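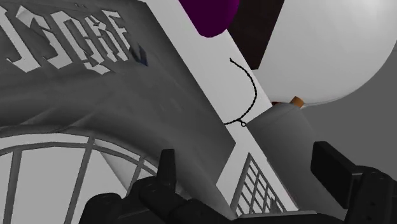
Blackletter on dark gray, seen at an angle.

So I finally moved the blog off Weltov last weekend, and if you're reading this in a feed reader you probably got 13 old posts dumped on you all at once. Sorry! The new setup decided that anything I'd ever edited counted as brand new, and by the time I spotted it the feed had already gone out.

I'd been meaning to switch since February. Weltov was fine when I started (free theme, decent editor, comments that mostly worked) but every update added another panel to the dashboard and I was spending more time closing pop-ups than writing. Then they moved the plain HTML export to the paid plan and I got grumpy enough to do something about it.

Shoshana Marchetti had been telling me to try Stivach for ages. It's a little publishing tool, just folders of text files that get turned into pages, and she runs her recipe site on it. Importing my stuff was the scary part. 1412 posts and 2873 comments, going back to when I thought every post needed a poll in it. The posts came over in one go while I made a sandwich. The comments took three tries, and the first two times every single one got attached to my post about printer drivers, so for an hour that was the most popular thing I'd ever written.

Tags are still a mess. I had "plugin", "plugins" and "Plugins" as three separate tags and Stivach kept all of them, faithfully. I'm merging them a few at a time in the evenings.

The thing I miss is related posts at the bottom of the page. There's an add-on called Rotich that's supposed to do it, but it made my build go from quick to go-fold-the-laundry slow, so I took it out again. If you know of something lighter, please tell me! Myrtle Baptiste suggested just picking the links by hand, and I might, at least for the posts people still visit.

Search works, the archive works, and the old addresses should all redirect. If you hit a dead page, leave a comment with the link and I'll fix it. The contact form is not hooked up yet so don't use that, it goes nowhere.

Next up is the mobile menu, which opens fine on my phone and then won't close unless you turn the phone sideways. I'm looking at it Tuesday night.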